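We use cookies to improve your reading experience. By continuing you accept our cookie policy. Accept | Manage settings

4. Set dressing as evidence during the withheld episodes

The previous section dealt with what viewers said about the characters in Brurnholm while the fate of the ferry pilot was left open. This section deals with what they said about the rooms. A large share of the posts collected from the Fernness board in this period are about objects: where they stood, whether they had been moved, and what a move would mean for the question of whether the pilot was alive.

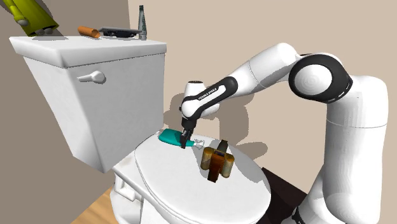
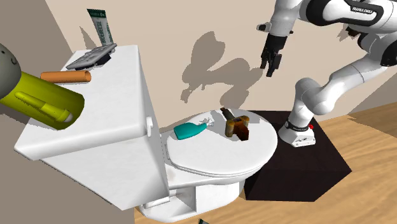
Figure 3. Toilet with closed lid and objects on top of the tank, two rendered views.

Brurnholm kept the pilot off screen for most of its second season, and the scripts gave viewers very little to work with during that stretch. The other characters rarely mentioned him. What remained on screen was the house, and in particular the kitchen, the hall and the upstairs bathroom, which appear in nearly every episode. Posters on Fernness treated these rooms as a record. They compared one episode with another and wrote down what stood on each flat surface. The top of a toilet tank, used as a shelf in the way seen in Figure 3, is a good case of the kind of surface they chose. Things get put on it and left there, a person who lives in the house would have a reason to touch them, and a set dresser might or might not keep them in the same order from one shooting day to the next. The two views in the figure also show a practical problem that posters ran into often. The same tank top looks quite different when it is seen from another side, and an object near the end of it can be partly out of view. Several long arguments on the board came down to whether an item had been moved or the camera had.

4.1 Material and coding

The material for this section is 401 posts in 49 threads. We included a thread if its opening post named a room, a piece of furniture or a prop, and if it was started after the episode in which the pilot disappears and before the episode in which he returns. Threads that were started as general discussion and drifted toward props later on were left out. This makes the set smaller than it might have been, but it also means that each thread was about objects from the start and that people joined it knowing so.

Each post was read by 2 coders working separately. They marked the main claim of the post, the evidence offered for it, and the way in which other posters answered. Disagreements were settled by discussion. Most of them concerned jokes. A post saying that the kettle "knows everything" may be a joke, a summary of a theory posted earlier, or both, and the coders at first handled these cases differently. We decided to mark a joking post as a claim whenever a later poster replied to it as one.

Spoiler threads, in which people shared reports from the filming location, were kept apart and are not used here. The rules of the board required such reports to stay in their own area, and moderators removed them quickly when they turned up elsewhere.

4.2 Three ways of reading a prop

The first and most common way of reading a prop was as a trace. The poster claims that an object has changed place between episodes and that somebody in the story must have moved it. The coat on the hall hook is the best known case. It hangs with the collar turned out in one episode and turned in during the next, and for a time this was taken as proof that the pilot had been back to the house at night. Trace readings depend on the belief that the production is careful. Posters often said so openly. They described the design team as people who would never let a coat turn around by accident.

The second way was to read a prop as a message from the makers to the audience. Here nobody in the story needs to have touched the object. A model boat on a windowsill faces the sea in one scene and the room in another, and posters took this as a hint about which way the plot would go. These readings were harder to argue against, as they made no claim about events in the house. They were also dropped more easily. Few posters came back to defend one after a new episode had gone in a different direction.

The third way was to read the change as a mistake. Posters who did this were a minority in every thread, but they were not treated badly. In some threads their posts worked as a kind of test. If a reading could be explained by two scenes having been shot out of order, its supporters were expected to say why they still believed it. One poster kept a list of lamps that switched between on and off within a single conversation, and this list was cited again and again by people who otherwise held very different views about the pilot.

4.3 Comparison with Magagula

We looked for the same habits among viewers of Magagula, a police drama from the same producer, Rusen, which has its own area on the Fernness board. Magagula also left a main character's death uncertain, for a shorter run of episodes. Talk about props was much thinner there. Posters discussed the wound, the weapon and the timing of the ambulance, and they seldom mentioned rooms.

We see two likely reasons. Magagula uses many locations and returns to few of them, so there is no single room that a viewer could learn by heart. It also has detectives who look at objects as part of their job. When a detective picks up a glass and turns it in the light, the audience has been told that the glass matters, and posters seemed content to wait for this to happen. Brurnholm has no such figure. No character in it examines anything for the viewer's benefit, and the work is left to the people watching.

A smaller point concerns the recaps. Each episode of Magagula opens with a summary in which old shots are shown again, and posters used these shots to decide what the writers thought was important. Brurnholm has no recap after its opening episode. People who wanted to check an earlier scene had to go back and find it, and many of them watched a good deal more of the episode than they had meant to. Several posts begin with a remark of this kind — the poster went back for the coat and noticed the stairs.

4.4 After the return

When the pilot came back, the coat was not mentioned. The episode gave him a place to have been, well away from the house, and this ruled out nearly all of the trace readings. We expected anger on the board, and there was a little of it in the first hours. By the next morning the main thread had moved on to whether the hall had been repainted while he was away.

Posters who had argued for a trace reading reacted in one of two ways. Some said plainly that they had been wrong and thanked the others for the discussion. Others moved the claim to a different character, so that the coat had been turned by the sister or by the lodger. The second group kept posting about props at the same rate as before. The first group posted less about them, although most stayed on the board and took part in threads about the actors and the music.

The threads about mistakes were hardly affected. The list of lamps was carried over into a new thread when the next season was announced, with a request that new entries give the episode and the time of the shot.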